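Search the guide
Enter a word or section number

Reading time: 5 minutes

Section 7. Registering a candidate's withdrawal and endorsement

7.1 Purpose of this section

This section sets out how a returning office records the withdrawal of a candidate from a local or regional contest, and how any endorsement made at the time of withdrawal is entered in the Brenell register. It applies to the Prekville and Wondasstead offices and to any district office using the same register. It does not cover the death of a candidate or disqualification by a court, both of which are dealt with in Section 9.

Staff should read the whole of the section before opening a withdrawal record. A record that has been opened may be suspended, but it may not be deleted.

7.2 Before you begin

You will need:

- the signed notice of withdrawal, on paper, with one witness signature;
- the candidate's nomination number as printed on the receipt;
- an account with the "Nominations: amend" permission;
- a second officer, who must be signed in at a different desk.

Note. A statement made to the press, at a rally or on social media is not a notice of withdrawal. The candidate remains on the ballot until the signed notice has been received by the office.

7.3 Opening the withdrawal record

1. Sign in to Brenell and select Contests, then the name of the district.

2. Enter the nomination number. Check that the name and party description shown on the screen match the notice exactly. If they differ, stop and refer to 7.6.

3. Select Amend, then Withdrawal. The status of the candidate changes from "Standing" to "Withdrawal pending".

4. Enter the time at which the notice was received. The time entered must be the time stamped on the notice at the front desk.

5. Scan both sides of the notice and attach the scan to the record. The file may not be larger than 500 kilobytes.

6. Ask the second officer to open the record and select Confirm. The first officer cannot confirm the same record from another account.

Caution. Once the second officer has confirmed, the status becomes "Withdrawn" and cannot be reversed by the office. A candidate who has a change of mind after this point must apply to the regional court.

7.4 The deadline

A withdrawal takes effect on the ballot only if it is confirmed at least 12 days before polling. The register calculates the date and shows it at the top of the contest page.

Where a notice arrives after the deadline, it must still be recorded. Follow steps 1 to 6 as normal, and select Late when prompted. The candidate's name will remain on the printed ballot, and the register will produce a poster for display at each polling place. Votes cast for the candidate are counted and reported in the usual manner.

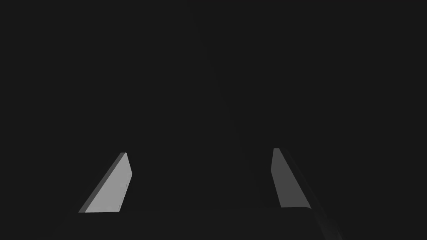

Rebecca Donati asked during the consultation on this guide whether a late withdrawal should also be announced aloud by polling staff, as some voters would walk past a poster without reading it. The wording of the present rule was kept. Polling staff may answer a direct question about a candidate's status, using the words printed on the poster, and must add nothing to them.

7.5 Recording an endorsement

A withdrawing candidate may ask for support for another candidate to be noted. The entry has no effect on the ballot or the count. It is kept so that the office can answer enquiries consistently.

1. From the withdrawal record, select Statements, then Add.

2. Choose the endorsed candidate from the list. Only candidates with the status "Standing" in the same contest are shown.

3. Type the statement as written by the candidate, up to 380 characters. Do not correct spelling or punctuation.

4. Select Send for consent. The endorsed candidate's agent receives a request and has until the close of the next working day to reply.

5. If consent is given, select Publish. If it is refused, or if no reply is received, select File without publishing.

Note. An offer of a post, such as adviser or campaign chair, does not form part of an endorsement and must not be entered in the statement field. If the notice mentions one, refer the matter to the compliance desk before publishing.

7.6 Where details do not match

If the name, party description or nomination number on the notice differs from the register, do not open a withdrawal record. Return a copy of the notice to the candidate's agent with Form 7B, keep the original, and enter the difference in the desk log. The time of receipt stands if a corrected notice is delivered on the same day.

7.7 Contacts

Register access and permissions: Karthik Seneviratne, Wondasstead office
Late notices and posters: Iona Carnegie, Prekville office
Compliance desk: Lino Cattaneo

Section last revised 18 June 2025

Related sections
Section 5. Checking nomination papers
Section 6. Party descriptions and emblems
Section 8. Reprinting the ballot
Section 9. Death or disqualification of a candidate
Form 7B. Notice of mismatch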